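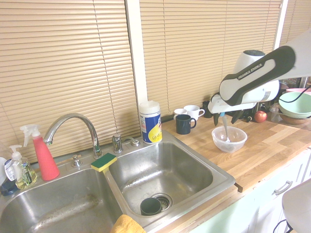

Calard wants you to believe its Skernis goal net will change how you practice finishing. I've had one in the yard since February, and what it has changed is the shape of my lawn. There are two bald patches where the posts sit, and I can't say my shooting has moved much.

On paper it's a soccer goal with a rebound panel. You hit the ball at the panel, the ball comes back, you hit it again. The box says "match-realistic returns," a phrase I've now read enough times to be annoyed by it. A pass from a teammate doesn't arrive spinning backward at knee height. Most of what comes off the Skernis does.

Setup first. The manual promises 2 minutes. My first try took 42, most of it spent working out which of the corner joints was left and which was right, as the stickers use the same shade of gray for both. I'm faster now, but I still need a second pair of hands to stretch the last side of the panel over its hooks. If you train alone, and that's who this thing is sold to, plan on leaving it up.

The frame is decent, I'll give it that. It's steel, the paint hasn't chipped, and it took a full-power shot on the crossbar without folding. My old Pietrzak goal, which cost a good deal less, had a bend in it after one summer. But the ground pegs on the Skernis are too short for anything except firm turf. After heavy rain the whole goal crept backward every time I struck it properly, and I ended up weighing it down with sandbags I had to buy myself. 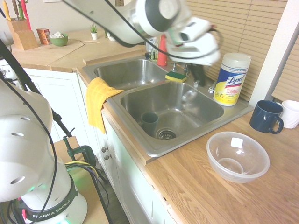
Then there's the counter. A small sensor clips to the back of the panel and tallies your strikes, and the app turns the tally into a "sharpness score." I finished one week with 886 strikes on the screen and a score that went down. I have no idea why. The help page says the score reflects "quality of contact," but the sensor also logged hits while I was inside eating lunch on a windy afternoon, so I'm not taking its opinion of my contact too seriously. I stopped opening the app and haven't missed it.

How are the returns once you get used to them? Okay for one-touch volleys from close in. Stand farther back and the ball dies in the grass before it gets to you, unless you really lace it. There's a tension strap that's supposed to fix this. Pulled tight, it helped for a few sessions, then it slackened and I was back where I started.

I also borrowed a Brestetti rebounder, the flat kind with no goal attached, and for first touch work I liked it better. It's lighter, it folds without an argument and the ball comes back along the ground. You can't shoot into it, obviously, so if you have kids who want to see the net bulge, that matters.

Would I buy the Skernis again? Not at full price. As a plain backyard goal it's sturdy and the net is well made. The panel is so-so and the sensor is a toy. If Calard sold the frame by itself with longer pegs, I'd probably recommend it.

Rating: 2 out of 5, and I'll update this if the replacement strap they've promised me ever shows up.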